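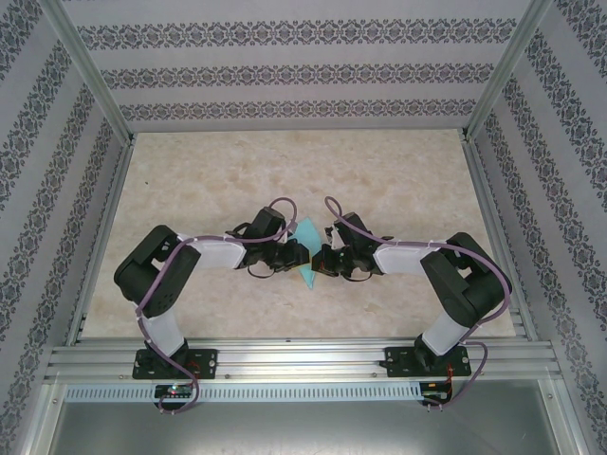

Ruairí Daly

Can machines do the folding yet, or should I keep doing it by hand?

I run the back half of a small upholstery and alterations place, and the chore that eats my life is folding. Shop towels, lining offcuts, dust covers, the thin drop cloths we put over finished chairs. We go through 1,038 towels in a slow month (I only know because the laundry service bills us per piece) and every one comes back in a bag, in a wad. I fold at work and then I go home and fold there too, because I have three kids and apparently they each wear four outfits a day.

So naturally I've gone down the rabbit hole with small robot arms. The pair I've been looking at sits on one aluminum rail, with two-finger grippers, and they can reach each other in the middle, which I figured was the whole trick with cloth. You need two hands! Getting them both to grab something little and light doesn't seem crazy to me. What I can't work out is how you go from a crumpled thing pinched between two grippers to a neat square on a pile.

I see three chores in it:

Picking one piece up without bringing its neighbor along.
Finding the corners and laying it out flat.
The fold itself, edge to edge, and then again.

My wife says the third one is the job and the first two are just getting ready. I think she has it backwards. When I do it by hand the fold takes no time at all and most of my evening goes on shaking things out and hunting for corners.

My budget isn't huge and I'm handy with a screwdriver but I'm no programmer. A guy at Kirkegaard (our fabric supplier) told me to wait until November and see what comes out. Is he right? And does it help if I start with something easier than a towel? The flat square with the crisp edges is my idea of easy mode – one gripper over the left edge, the other one open up by the top right corner, nothing else in the way.

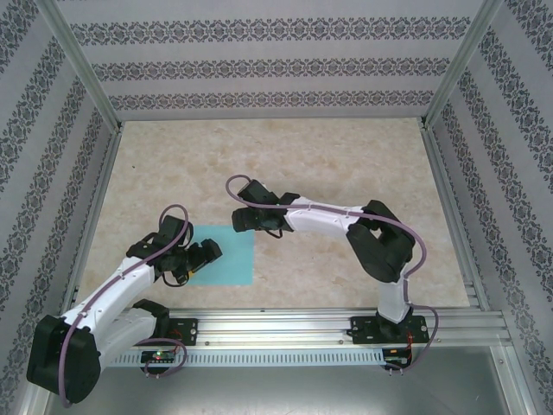

Heiðrún Arnardóttir
Posted 2019-09-29

Your wife is going to be annoyed with me, but I'm with you. Flattening is the job.

I spent a good while on a project called Jirico where we tried to get a two-armed setup to fold napkins for a hotel kitchen. Starting from flat, with the napkin in the same spot every time, we got decent folds 15 times out of 25. Starting from a crumple we got, um, none that I'd put on a table. The arms would each grab something, pull, and what they had hold of was usually the middle. You can feel a hem with your fingertips. A plain two-finger gripper can't feel much of anything, so it all comes down to what the software thinks it sees, and thin fabric in a heap looks like a heap.

Some things that did help us, if you want to play with it:

Use one size and one color, and pick a color that stands out from the table. Your blue-green on beige is a good choice. We had white on white for weeks and I could have cried.

Work on a smooth surface, but try a few. Too slick and the whole piece slides away when you go for the edge. Too grabby and it drags and wrinkles.

Getting under a flat edge is harder than it looks. We ended up with a slight overhang at the side of the table so a finger could get underneath. A sheet lying dead flat in the middle of the work surface is easy to see and a real pain to pick up.

Also, please don't assume that what works on something crisp will work on a towel. A stiff sheet keeps its shape when you lift one side. A towel just hangs there and swings.

As for your budget, I'd treat the arms as a hobby for now. If you enjoy it, great, you'll learn a ton. For the 1,038 towels I would ask your laundry service what they charge to send them back folded – ours did it for a lot less than I expected.

Bronow

depends what you mean by chores. moving same part from A to B all day, yes, machines have done that forever. soft stuff, no. I looked at a Zukarex for our wash bay and passed, 10 minutes of watching the demo was enough, there was a person loading every piece by hand and straightening it first. at that point just fold it.

why do shop towels need folding anyway? we throw ours in a bin

Ruairí Daly

Thanks both. Bronow, customers walk past the shelf, so bin is out (I did suggest it). Heiðrún, the overhang idea is great and I'd never have thought of it. Did you have the piece hanging off on one side only, or did you turn it around for the second fold?

Heiðrún Arnardóttir

One side only. For the second fold we cheated and slid the whole thing over with the back of the gripper. It worked better than it had any right to, except when it unfolded the first one.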